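Butcher-block top on a shared work table: oil or hard finish?

Posted by Wakana Fujimoto
Thursday, June 4, 2020

I look after a long butcher-block table in a room that has a kitchen along one wall and work areas in the rest. The top is light honey-colored wood on black metal legs. It was sold to us by Nunell with a factory coat of mineral oil. In April I noticed the surface near the middle had gone dull and slightly fuzzy to the touch, and one glass had left a ring.

The table does two jobs. People eat at it, and the rest of the day it holds papers, toy blocks, containers and small tools. No one cuts food directly on it. I would like a finish that takes liquid spills and dry abrasion and can be repaired in spots. Two things I need to know:

Can I put a hardwax oil over old mineral oil, or does everything have to come off first?
Does the underside need the same treatment? The top is screwed directly to the legs and I would prefer not to remove it.

Yao

Strip it. Mineral oil does not cure, so a hardwax oil will not bond properly where there is still oil in the pores. Wipe the top down with mineral spirits, change rags often, and let it dry overnight with the windows open. Then sand at 120 and 150. Do not go finer than that, as hardwax oils need some tooth. If a test patch stays tacky after 24 hours, there is still oil in the wood and you have to repeat the wipe.

Lay oily rags flat outdoors to dry before you throw them out. Curing oils can self-heat in a pile.

On the underside: yes, at least one coat. A top sealed on one face takes up moisture unevenly and can cup. You can do it lying on the floor with a foam pad. While you are under there, check the screw holes. If they are round and tight, the wood cannot move across its width. Slot them or use washers with oversized holes.

cotico71

just use poly. three coats, done. ours is fine

Claltasstead

Polyurethane will survive spills, but it fails your third requirement. A scratch through the film has to be sanded back over a wide area to blend, and on a long top that usually means redoing the whole thing.

I maintain a table in much the same situation and used hardwax oil, two thin coats, buffed off after 15 minutes each.
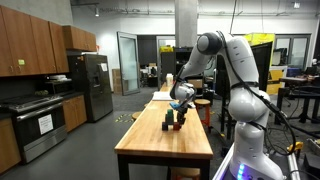
Our butcher-block table and stools, with the kitchen wall on the left.

Wear depends on what gets dragged. Papers do nothing. Hard objects picked up and set down in one place leave small dents, which no finish prevents. Put felt or a thin mat there if it bothers you. Stools tucked under the end can also rub the edge, so give the edges and end grain an extra coat.

For the ring, try a warm iron over a damp cotton cloth before sanding, in short passes. It may lift without removing any wood.

Spot repair is a gray pad, a teaspoon of product and a clean rag. Keep water off the repair for a day, and leave heavy items off for a week.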